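Dandetti Hand Gripper, Model 201
Bostport Workplace Automation

Most people meet automation when a machine turns up on the floor and their job has already been rearranged around it. We love that the Dandetti starts from the other end. The white gripper sits in a worker's own hand, and the marker cube goes with it, so the person who knows the task is the one who shows how it's done.
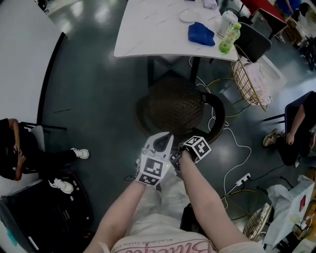

Learning to use it takes one morning. After that, people begin arguing (happily!) about the best way to pick up a cloth or a bottle — and those arguments end up in the work instructions. At Cikesari, packers now spend part of each shift teaching and checking, and the dull repeat lifting is going to the arms first.
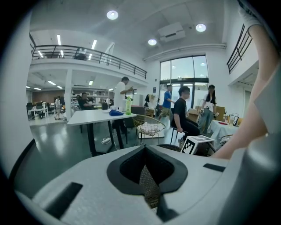 You don't need a special room for it. Ordinary tables and chairs are fine, and colleagues can get on with their day nearby.

Set 1014: one gripper, marker cube, cable
Set 1098: 5 grippers with cubes and cables, plus the Pavliuk shift planner
Spare jaw rims: sold in pairs

Orders for Set 1098 ship in December.
Page updated 2024-11-20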